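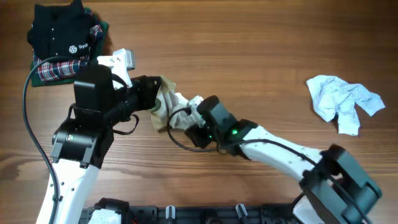
Reading time: 1 min

3.2 Folded stacks and unsorted pieces

The second part of the study looked at how a pile of clean clothes is built up on a flat surface. All sessions took place at a wooden table, and the garments came from a pool of 78 everyday items lent by households in Varnness. Shirts, thin layers and small cloths were mixed on purpose.

Figure 4. Folded garments at the upper left of the table, with a black item on top of a plaid shirt and a dark green layer underneath. A beige cloth and a white cloth, both crumpled, are held near the middle.

We scored a stack by how far the lower layers showed past the top one. In Figure 4 the plaid shows along the side of the black garment, and green edges show at the bottom of the pile. Under the scheme of Mykhailiuk and Berrada this is a "stepped" stack – still stable, but harder to lift in one piece. Stacks with even edges were scored "flush."

Small cloths were scored separately. A crumpled cloth has no clear corner to start from, and two that overlap must be parted before either can be folded. We logged this as a contact event, whatever the color or fabric. Up to 19 such events were logged in a single session. Section 3.3 gives the scores by garment type.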